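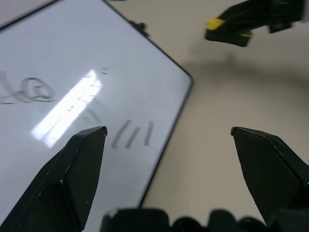
Minutes of the June meeting, Ormsby Bird and Nature Club

I took the notes again this month, so please forgive the gaps. I write slower than this group talks! We got going at 7:00 p.m. and the May minutes were approved with one fix (it was a Cooper's hawk over the ball field and I had put sharp-shinned, sorry).

State bird and town bird

This was the main thing on the agenda and it ate up most of the evening. As everybody knows by now, the town of Ormsby wants to pick its own official bird before the summer fair, and the town office asked us to send over a short list. We had 5 names going in: chimney swift, killdeer, cedar waxwing, belted kingfisher and wood duck. The robin was brought up from the floor and voted down pretty fast on the grounds that three states already have it.

The swift people made the strongest case, I thought. The old Kovico mill chimney is the biggest roost in the county and our high count there last September was over 900 birds going in at dusk. The kingfisher people came back with the creek, the creek, and the creek. Somebody pointed out that you can see a kingfisher from the Hinach Street bridge on pretty much any morning of the year, and you can't say that about swifts, which are in South America half the time. Then there was a long side talk about whether a town bird ought to live in town all year, and I stopped writing for a bit because I was arguing too.

Show of hands: swift first, kingfisher second, waxwing third. Those three go to the town office with a paragraph each. I said I would write the swift one. We still need writers for the other two, 150 words or so, by the end of the month.

Kovico chimney

Related, obviously. The mill's owners are having the brickwork looked at this fall and we want to be sure nobody caps the chimney. The letter we drafted in April was read out loud again and we took out the second paragraph, which was kind of snippy. It now asks that any work inside wait until the swifts have left, and offers to send over our counts. Approved with no objections.

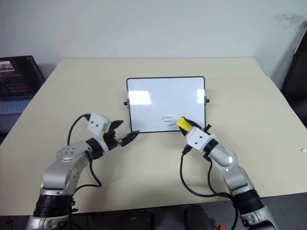

Kids' morning at the Jeren Library was next, and we have the community room from 9:30 to noon. The plan is the same as last year – feather table, nest table, and the bird-drawing game where one kid draws and the rest guess. We never have enough to draw on. Small whiteboards with a black frame, the tabletop kind, would be just right, and they don't need to be fancy, as three short strokes of dark marker is about as far as most of our artists get with a sandpiper anyway. If you have one at home, please bring it, plus markers that still work. I'm also looking for one more person for the nest table, someone who doesn't mind saying "please don't squeeze it" all morning.

Money

We have $3000 in the account after paying for the insurance. The seed sale brought in $400, a bit less than last spring, and there are still bags of black oil sunflower in my garage if anyone wants them at cost (please want them, I can't get to my bike). A motion to put $200 toward new nest box poles for the Hinach meadow passed. There was some talk of buying a second spotting scope. We put that off until fall when we know what the poles end up costing.

Bluebird and swallow boxes

The Hinach meadow boxes are doing well. Tree swallows have most of them and the bluebirds have the two by the gate, same as always. One box on the north side had wasps and has been left open. Two of the wooden posts are leaning badly and will be replaced with metal ones with baffles once they come in. Box checkers, please use the new sheet and write down the date! Three sheets came back last month with no date on them and I can't do anything with those.

Sightings

A yellow-billed cuckoo heard behind the library, a green heron on the Jeren pond, a family of screech owls that a member has been watching from her kitchen and was very happy to tell us about. No nighthawks yet for anyone, and that got a few long faces. If you see one over the grocery store lights, send me a note, even if it's late.

Other stuff

The walk along the creek starts at 6:30 a.m. at the bridge. Wear boots, the lower path is mud. Parking is on the church side only.

The coffee urn needs a new lid.

We wrapped up at 8:50. Next meeting is in July, same room, and I'm told there will be pie.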